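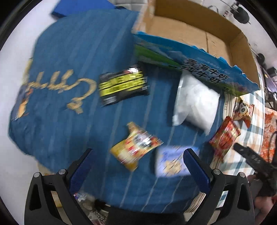
The Drurness packing rules are a set of good practices for recording hand-held gripper work with small packaged goods. They were first written by Gobnait Ó Riain at Flolbridge and are now kept by Eifion Cadwaladr. One session may hold up to 127 recordings.

The rules ask that packets lie apart on the cloth before work begins, and that the box stays open during the whole task. Fingers should be kept away from the pads.

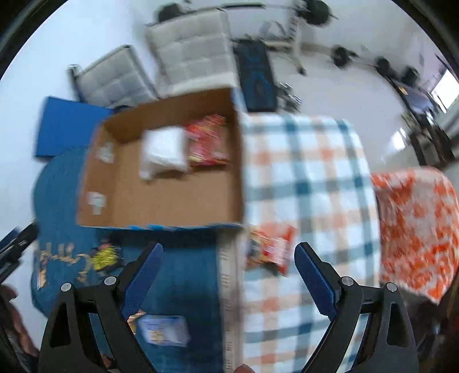 Two packages inside an open box, with other packets on the table

Blurred recordings are marked but not deleted – the Bramwell version, used only in December, removed them. Torn boxes are allowed.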